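Anju Chauhan
2021-03-21

1/ My feed is full of people swearing by the "wear it 30 times" rule for clothes. I have questions, mostly about who's checking.

2/ Kullano put out a blog post saying their basic tee lasts 326 wears. Great. Washed how? In what machine? By someone with a desk job or someone who hauls drywall? The post doesn't say.

3/ I asked. Got a coupon code back.

4/ Meanwhile Avutero sells a "lifetime" jacket for 2 payments of I don't want to talk about it. Read the warranty page. Lifetime means the lifetime of the product. So it lasts until it stops lasting.

5/ And the take-back bins! Drop your old stuff at Bright, get 23 percent off new stuff. Where does the bag go? "Given a second life." Okay, as what? Insulation? Rags? A warehouse somewhere?

6/ Mixed fabrics are the part I never see on the poster. Two materials in one bundle, creased and ragged at the edges. Somebody has to decide what bin that belongs in, and I'd like to hear how. 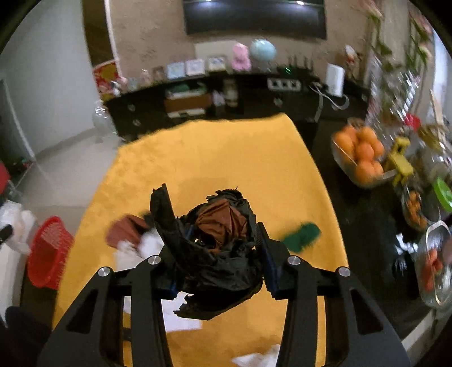 7/ What I'd believe: a number for what came in, a number for what got resold, and the name of whoever did the counting. I'd take a messy spreadsheet over a leaf logo.

8/ Until then I'm keeping my old coat and sewing the lining back in. Badly. Thread recommendations welcome, coupon codes are not.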